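Parts tray (computer repair)

A parts tray is a shallow holder that keeps the pieces of a desktop computer in order while the tower lies open on the bench. A good one gives every part its own pocket — a square recess for the processor, a long groove for the memory.

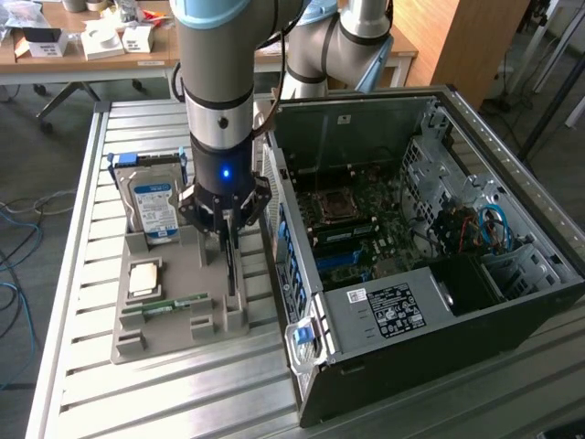 People who refurbish old office towers tend to grow very fond of theirs, and will happily tell you so over tea.

Working beside the case

Slots and latches are easiest to reach with the tower on its side.

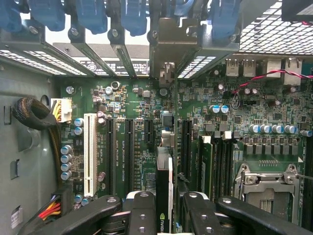
Storage

Hard disks often stand upright, caddy and all.

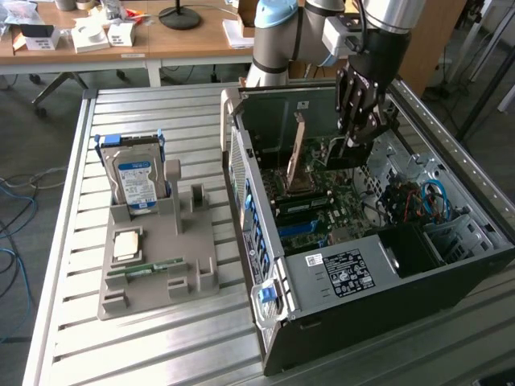 Ludivine Arnaud prefers to lay hers flat, finding that a tall drive gets knocked by a sleeve sooner or later.

Memory strips go in last, being so slim.

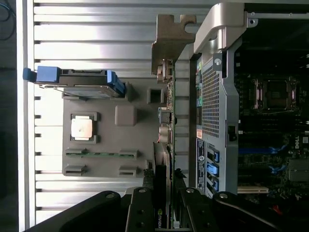 See also

Drive caddy
Expansion card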